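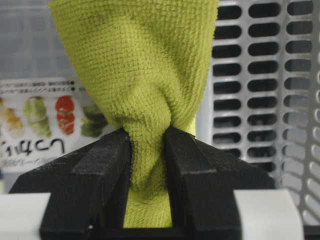
Fingertip season has come around again at the Lurkmont cell, and since so many of you wrote in after the spring issue to ask how we keep the two arms on speaking terms with each other, I thought I would take you through the October service the long way (you know me by now!). We start with the faces of the fingers, the flat inner parts that do the squeezing. Cloth is hard on them. It doesn't look as if it should be, soft as it is, but when a looped microfiber gets pinched into a tight little neck the way the yellow-green one is, all the pressure goes through a small patch on each finger, and lint works its way into the rough surface and stays there. A stiff dry brush takes care of most of it, and for the rest we use a damp cotton swab and a good deal of patience.

After the brushing comes the wear check. We lay a straightedge on each face and look for light underneath. Anything that rocks gets swapped, and so do the screws that held it, which I know sounds wasteful, but Lino Melis spent a whole evening last winter drilling out a stripped one and we have been generous with screws ever since. Every pair has a card in the Plela binder with its cycle count. Our rule is 400 cycles between brushings, and a fresh pair as soon as the faces stop meeting evenly, whatever the card says.

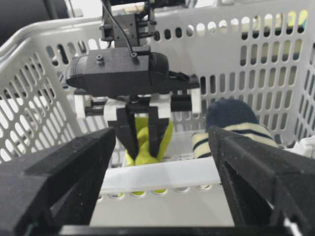

One arm's gripper down in the basket, from the wrist camera of the other.

The cable is my own hobbyhorse, so bear with me. Each gripper has a thin black one coming down to its housing, and it moves every time the wrist does. We take the wrist through its full travel by hand, slowly, with the power off, and one of us keeps a fingertip on the connector to feel for tugging. If it tugs, we give it more slack at the bracket. If there is so much slack that it could catch on a basket rim, we take some back, and then of course we have to go through the whole travel again. Thirteen minutes per arm is what I managed this time, and I was rather pleased with myself!

Next we set the basket in its spot and run the reach test, one arm at a time and at low speed. Slotted walls are a nuisance here, and I say that with some affection, as a fingertip can find its way into a slot and hang there while the arm tries to lift away. 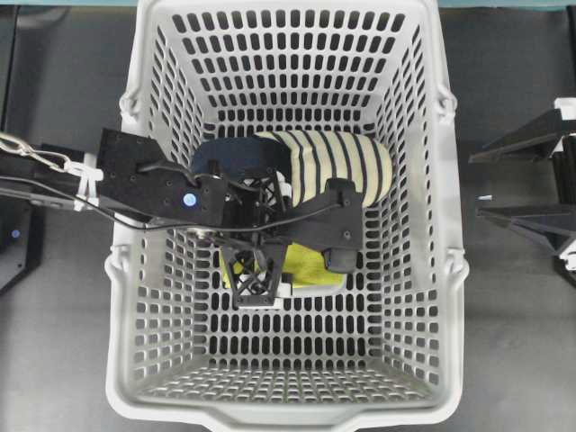
Rosalba Fabbri wrote to say that at Garside they gave up on teaching the rim height by eye and now touch off on all four corners before every shift, and that the slot trouble went away the same week. She also thinks we brush too often. We have argued about the brushing before and I expect we will again, but the four corners are a fine idea and we have borrowed them, with thanks. It added 15 lines to the startup routine.

Once the corners are in, we finish with the soft goods. Lougher cell friends will remember that we used to test with foam blocks, which are lovely and predictable and taught us very little about cloth. Now it's a folded cloth and something knitted.
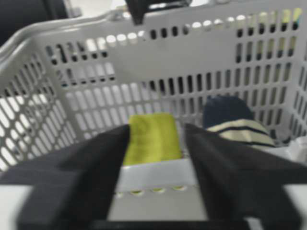 We run 27 picks in a row, with the cloth turned a little each time, and write down every miss along with which finger touched first. A miss that keeps happening on the same side usually means one finger is seated a hair crooked, and loosening it, pressing it home and tightening it again will often do the trick. If it doesn't, we look at the mounting plate before we touch any settings. I used to do those two the other way around and made a fine mess of the calibration file, which Lino was kind enough to restore.

The blank wear cards are in the shared folder for anyone who would like a set, and next time I want to get into wrist bearings, so do send me your noises.

Carmela Orlandini

Home | Past Issues | Workshop Notes | Letters | Subscribe

Contact the editor | © Lurkmont Workshop Newsletter | Back to top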